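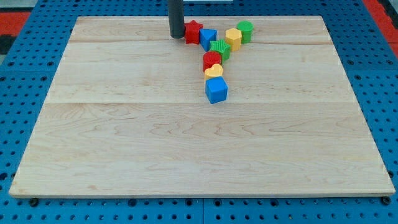
Open day at Drivmont pressing plant, 12/10/21

Our band Promix is going to release a first record on vinyl, so when Drivmont opened its doors to musicians, Lợi Lục and I took the early train. We were 16 visitors in the group, mostly from small labels.

The tour started in the cutting room. Đức Đoàn, the engineer, played us one side of a test lacquer by the singer Mao – a slow song with very deep bass – and explained why the loud tracks should be placed near the outer edge. I did not know this, and our loudest song is the last one on side A. We must change the order now.

After that we saw the presses. One record needs 24 seconds under pressure, and the noise is bigger than I expected. Lợi asked about small orders. The minimum is 45 copies, but the price becomes good only from 1,000, which is too many for us.

Coffee was free and the listening room had Nolden speakers, very clear in the voices. I would have stayed there longer. Next open day is in spring, registration by e-mail.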